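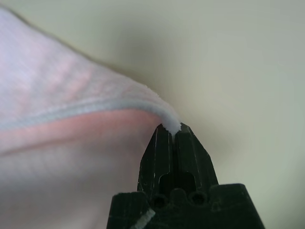
Why does a robot need people to show it how to fold a towel?

Because a towel never lies the same way twice, and the quickest way we know to get that across to a learning system is to let it study many good attempts made by someone who already knows how to fold.

Zestent opens towel folding collection to outside researchers

SOLTVILLE, September 28, 2024 – Zestent, a small robotics company in Soltville, today announced Guvau, a growing set of recorded folding sessions for teaching robot arms to handle soft household cloth. The first part of the set holds 220 finished sessions. Research groups and schools can ask for access starting today, and there is no charge for teaching or for study.

Guvau is about one small chore done carefully and many times over. A person steers the arm by hand controls, the arm picks up a cloth and folds it, and everything that happens along the way is saved: what the wrist camera sees, where each joint is, how far the fingers are open. A learning system then works through those recordings and tries to find the pattern that links what it sees to what it should do next.

We are very happy with how this first part has come out. Cloth has been a sore spot for robot arms for as long as we have been building them. A box keeps its shape when you grab it. A towel sags, doubles over, slides off its own edge and hides the corner you were aiming for. Anyone who has tried to fold a fitted sheet has some sympathy for the machine here!

What a session looks like

Each session starts with a cloth on a plain, pale table. The operator brings the open fingers down to the cloth, closes them on an edge or a tip, lifts, carries it across and lets go. Some folds need one pass and others need several. When the operator is satisfied, the session is closed and gets a short written note.

The notes turned out to be one of our favorite parts of the work. They are plain remarks in the operator's own words, such as "took two layers, let go, tried again" or "corner was under the fold, went in from the side." Early on we threw away sessions with a missed grab in them. In March we stopped doing that. A system that has only ever watched perfect folds has no idea what to do when the cloth slips, and it will slip. So a session with a miss and a good recovery now stays in the set, with a mark at the moment things went wrong and another at the moment they were put right.

Sessions where the operator gave up are kept too, in a folder of their own. They do not count toward the 220.
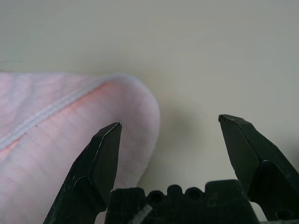
Boonyarit, for Zestent

I have been steering the arm for a good share of these sessions, and I was asked to write this part of the announcement myself, so I will tell you what the work is like from the chair.

The first thing you learn is to slow down. With your own hands you fold a towel without thinking, and you fix five little mistakes along the way that you never notice making. Through the controls you notice all of them. You have two fingers where you used to have ten, and you cannot feel the cloth at all. You have to read everything from the way it moves – a ridge that tightens, an edge that lifts a bit sooner than it should, a shadow getting thinner as the fingers come down.

Thick, fluffy cloth is my favorite, which surprised some of my coworkers. It is forgiving to pick up, and a rolled edge gives you something to aim for. The trouble comes later, when you have folded it once and the whole stack wants to spring open. Thin cloth is the other way around. Getting hold of a single layer can take all my patience, but once it is down it mostly stays put.

We change the starting position every time. A cloth may be laid flat, folded over once, bunched up, or dropped and left just as it landed. We also change where it lies on the table, since a system that always finds its towel in the middle will go looking in the middle forever. One operator likes to set cloths near the far side, at the very end of the arm's comfortable reach, and those are the sessions I learn the most from when I watch them back.

And we do watch them back. Every session is looked over by a second person before it goes into the set. That person has not seen the fold being made and checks three simple things: that the recording runs from start to finish, that the note matches what happened, and that the fold at the end is one you would be willing to put on a shelf. Plenty of mine have been sent back to me over the third one, and fairly so.

We settled early on the view from the wrist as our main one. It sits close to the fingers and moves with them, so the system always gets a near look at the part of the cloth that matters most. There is a price for that. Up close, the cloth can fill much of the view, and anything lying beyond it is easy to lose track of. Before a reach, then, we ask operators to pull the arm back and pause, so that each session includes a stretch where more of the table can be seen.
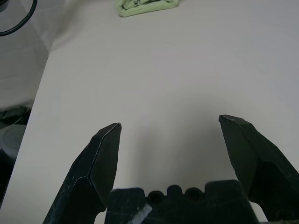 The pause lasts 3 seconds. It felt like wasted time when we brought it in, and I was one of the people who grumbled. Then we trained one system on sessions with the pause and one on sessions without it, and the first one was clearly better at heading for the right spot. It had picked up the habit of looking before moving. I stopped grumbling.

Color is another thing we vary on purpose. If every towel were the same shade, the system might learn to chase the shade and never learn about edges and folds. We use cloths in different soft colors, some of them quite close to the table in brightness, where the edge is harder to pick out. Those are slow sessions. I would still like to see more of them in the next part.

People ask me whether it gets dull. Some afternoons it does, a little. But there is a real pleasure in a good fold made through a pair of blunt fingers, and when a trained arm makes the same small move you made – sneaking in from the side, say, to get under a curled edge – you recognize it right away. I called the whole office over the first time I saw that.

How well does it work so far?

Zestent trained its own test system on the first part of Guvau and gave it 100 tries at a single half fold with cloths it had not met before. We are sharing the full results, good and bad, with the set itself, along with the recordings of every try. In short, the system is dependable when one edge of the cloth is in plain sight, and still shaky when the cloth is bunched up or when two layers lie tightly together. It is also slow. A person would have the towel put away before the arm had finished its first reach.

We see this as a fair starting point and we would love for other groups to beat it. Anyone who does is invited to send us their method and their scores, and we will list them next to ours.

What comes next

The second part of Guvau is already being recorded in Soltville. It will add 100 sessions that deal only with bunched and dropped cloths, the cases that give our test system the most trouble. We also plan to record longer chores, beginning with folding one cloth and placing it on top of another, and we are trying out a simpler set of hand controls so that new operators can get going with less practice.

Schools that would like to record sessions of their own can ask for our operator guide. It covers how to set up the table, how to light it evenly, how to write a useful note, and how to decide when a fold is good enough. The guide was written by the people who do the steering and it is short enough to read over lunch.

Getting access

Requests for Guvau can be made through the Zestent website. Please include the name of your school or group and a few lines on what you hope to try. Each copy comes with the recordings, the operators' notes, the marks for misses and recoveries, the test results and the guide. Companies that want to use the set in a product should write to us first, and we will be glad to talk it through.

About Zestent

Zestent builds robot arms and the tools for teaching them everyday work with soft things. The company is based in Soltville, where all of the sessions in Guvau are recorded and checked.

Press contact: Zestent press desk, Soltville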